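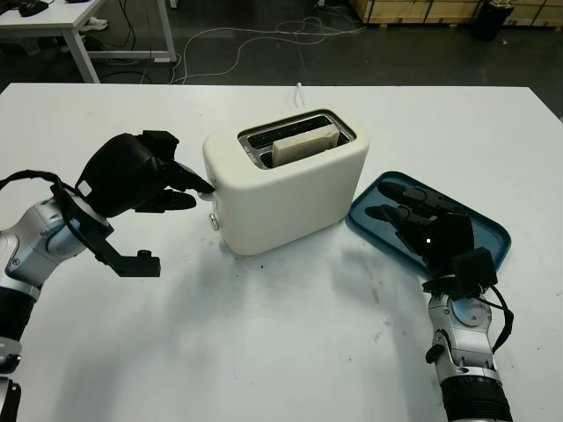

Lusodora Young Makers – Equipment Planning Team

How do you buy a robot?

A robot that can work with a toaster sounds like fun. Before anyone can switch one on, though, somebody has to decide what to buy, how much to spend and where it will all go. Grown-ups call this planning a budget. It is a bit like saving up your pocket money, with a longer list.

Start with the job

The first question is what you want the robot to do. Picking up a slice of bread is a small job. Bread is light, but it squashes easily, so the robot needs to hold it gently. Lifting a heavy box is a different job and may need a much stronger arm.

Write the job down in one sentence. Ours was: "Help make toast at a table." If you can't fit the job into one sentence, you may be trying to buy a robot for too many jobs at once.

One arm or two?

You can do a lot with one arm. Try it yourself: put one hand behind your back and butter some bread. The bread slides about, doesn't it? With two arms, one can hold things steady or press a lever while the other does something else.

Two arms cost more than one. You also need two hands to go on the ends, more cables and a bigger table. When our team compared prices from two sellers, Dulier and Broketti, we had to check what each price included. The Dulier price was for the arms alone. Broketti's looked higher, but the hands were in it.
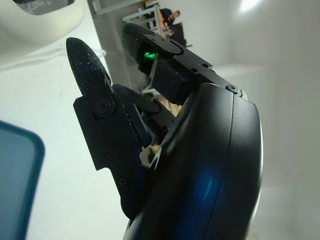 Hands are often sold separately, and they come in many shapes. Some have two fingers that close like a pair of tongs. Others have more fingers that bend at the joints. A hand with lots of moving parts can hold more kinds of things, but there is more to look after. Fingertips rub against whatever they touch, so they can wear down. It makes sense to put spare ones in the budget from the beginning.

The things people forget

The robot is the big item on the list. These smaller ones have to be paid for too:

A strong table that doesn't wobble
Cables and somewhere to plug them in
Spare fingertips and screws
Things to practise with, such as a toaster and a tray
Lessons for the people who will use the robot
Money for repairs

We put £1,000 aside for repairs. If we don't need it this year, it stays in the pot for the next one.
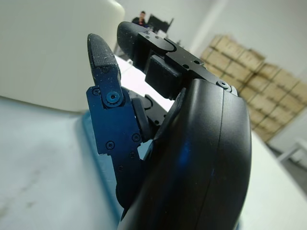 A robot hand close up. Small screws hold the parts of its fingers together.

Will it fit?

Measure the room before you order. An arm needs space to stretch out and swing, and people need space to walk past safely. You can mark the robot's reach on the floor with tape. Measure the door as well!

Then think about time. MacLeish, the firm that delivers our equipment, asked us to allow 6 weeks. We ordered in February and planned the first lessons for after that.

Have a go yourself

Choose a job at home or at school that a robot could help with. Write your one sentence. Then draw a table with two columns, "must have" and "nice to have", and put each thing you would need in one of them. Ask an adult to help you look up some prices. If the total is too high, look at the "nice to have" column first and see what can wait.

Page last updated 24/04/2019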